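Femolix Chores: read me first

Hello, and thank you for stopping by! Femolix is our small collection of household handling clips, put together under the Andus project to help with a question we get asked at every family gathering: can a machine do the washing and tidying yet? (Not quite, we'd say, though we're fonder of the attempts than we used to be.) Soft things are the hard part, as they sag and bunch and never lie the same way twice.
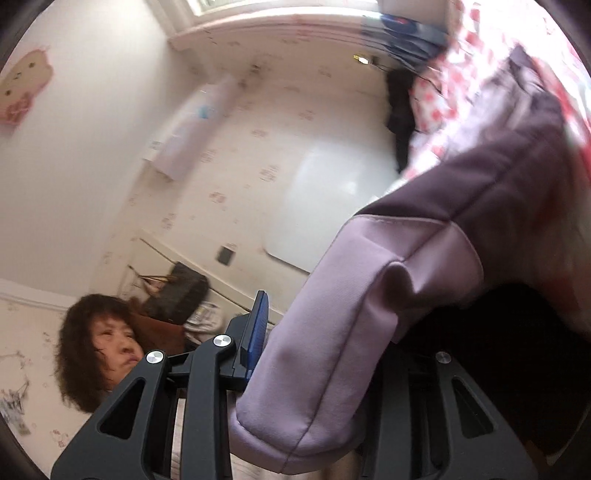 Fig. 1. Hand-held gripper holding a padded lilac item.

Version 2 covers 14 chores in 12 homes. Our baseline, Celtar, manages towels rather nicely but still gets into a dreadful muddle with anything quilted, so please do be patient with it.

Clips added in May have no chore labels yet.

Last updated: Monday, August 28, 2023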